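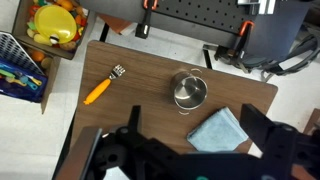
Kitchen shop Kovács reopens on Mill Street, and yes, the bargain shelf is back

01/08/2019

Print this story | E-mail this story

I have been walking past the papered-over windows at 289 Mill Street since April, trying to peek in through the gap by the door, and last week the paper finally came down. Kovács is open again! If you grew up around here you probably own at least one thing from that store, even if you don't know it (check your mother's potato masher).

For those of you who are newer in town, Kovács is the kitchen shop between the shoe repair and the old bank. It closed in the spring when a pipe burst upstairs and the water came down through the ceiling right over the baking pans. Pans can take it, of course. The floor couldn't, and neither could the wiring, and what was supposed to be a couple of weeks of drying out turned into a whole new floor, a new ceiling and a very long argument with an insurance company.

Radu Costache has owned the place since the Kovács family retired, and he never changed the name on the sign. I asked him about that while he was up a stepladder hanging colanders.

"I'd have to pay for a new sign," he said. "And everybody would still call it Kovács."

He's right, we would.

The shop looks different and it took me a few minutes to get used to it. The register used to be at the back, which meant you had to squeeze by the canning jars to pay for anything, and I once took a whole row of lids down with my purse and hid in the tea towels until I was done blushing. Now the register is up front by the window and the canning stuff has its own wall. The aisles are wide enough for a stroller. There's a bench, too, for the people who get dragged along and don't want to look at whisks.

What hasn't changed is the bargain shelf, and I'm so glad. It's in the back left corner, same as ever, full of single forks and odd saucers and pots that lost their lids somewhere along the way. I went in for a vegetable peeler and came out with a peeler, two soup spoons that don't match and a gravy boat. I already have a gravy boat. I don't want to talk about it.

Now for the bigger news, at least to me. Kovács is going to have cooking classes. The room behind the shop used to be storage, and since it had to be torn out anyway, Radu put in a sink, two stoves and some work tables. He told me the stoves were secondhand and set him back 2,000 dollars for the pair, and that his wife has asked him several times why the store has a better oven than their house.

The classes will be taught by Hrefna Ingvarsson, who cooked for years at Prirerik over by the river before it closed. I still think about the fish soup from Prirerik. I begged her for the recipe right there in the aisle and she said to sign up for the second class, because that's what they're making. Sold!

The first class is plain weeknight cooking for beginners. Hrefna says she wants people who are scared of their stoves, and people who moved out of their parents' place and have been living on cereal, and anyone who's found themselves cooking for one after many years of cooking for a crowd. She wants to start with eggs, rice and a pot of beans. She doesn't plan to hand out fancy gear.

"People come in thinking they need a drawer full of gadgets," she told me. "You need a decent knife, a pot and a clean towel. Get good with those and then come spend money with Radu."

Radu, from the stepladder: "Or spend it first."

A class holds 10 people and runs two hours in the evening, starting at 7. You eat what you make. If there's anything left over you can take it home, but bring your own container, please, since Hrefna says she's already lost half of hers to friends who swear they'll bring them back. (I checked my cupboard when I got home. None were hers, thank goodness, though I couldn't tell you whose they were.)

To sign up you have to go into the shop and put your name on the clipboard next to the register. There's no online sign-up. I asked if there would be and Radu made a face. You can call, but he only picks up when there isn't a customer, so you may have to let it ring. The sheet for the fish soup class had plenty of names on it when I was there, and I'm not going to tell you to hurry because mine is on it already and I'd like to get a friend in first.

A few other bits I picked up while hanging around and getting in everybody's way:

Knife sharpening is back. Drop them off wrapped in newspaper or a dish towel, with your name on a piece of tape. They're usually ready the next afternoon. Scissors too, but no pinking shears, so don't ask. I asked.

They're carrying Corko trivets and jar stoppers, which are made in the next county over. I bought a small trivet to go under my teapot and it hasn't slid around at all, which is more than I can say for the folded washcloth I was using.

The gift registry is still a blue binder. If you're getting married and want to be in the blue binder, go see Radu with a list. My sister-in-law was in it years ago, and her page is still in there with "NO MORE TOASTERS" written across the top in her handwriting. I took a picture and sent it to her and she called me laughing.

And if you had something on hold when the pipe burst, it was kept. Radu moved all the hold bags to his garage, where they've been sitting next to the snow tires. Bring your slip if you've got it. If you don't have your slip, tell him what it was and he'll probably find it. There's a bundt pan that has been on hold so long that the name has faded right off, so if you've ever wondered where your bundt pan went, go claim it.

I did ask him whether he'd thought about giving up and moving out to the Mestaleo shopping center by the highway, where the parking is free and the ceilings are new. He said he went out and looked at a spot in the summer. It was clean and bright and the rent wasn't bad, and he stood in it for a while and couldn't hear anything but the air conditioning. So he drove back and called the floor guy.

I'm happy he did. Mill Street was a little sad with those windows covered up, and the shoe repair told me they'd had a slow year too, with fewer people wandering by. Parking is the same mess it always was. Try the lot behind the library, and watch out for the pothole by the exit, which is now big enough to have its own fans.

The shop opens at 10 in the morning. Closing time depends on the classes for now, so look for the card on the door. There's coffee by the bench this week, and there were cookies, but I was there kind of a long time, so there may not be as many as there should be.

Print this story | E-mail this story

More local stories
- Library lot pothole gets a cone
- Shoe repair adds zipper service
- What's filling the old bank? Our best guesses
- Readers' soups: send us your favorite
- River path closed past the footbridge for tree work

Contact us | Copyright 2019, all rights reserved | Back to top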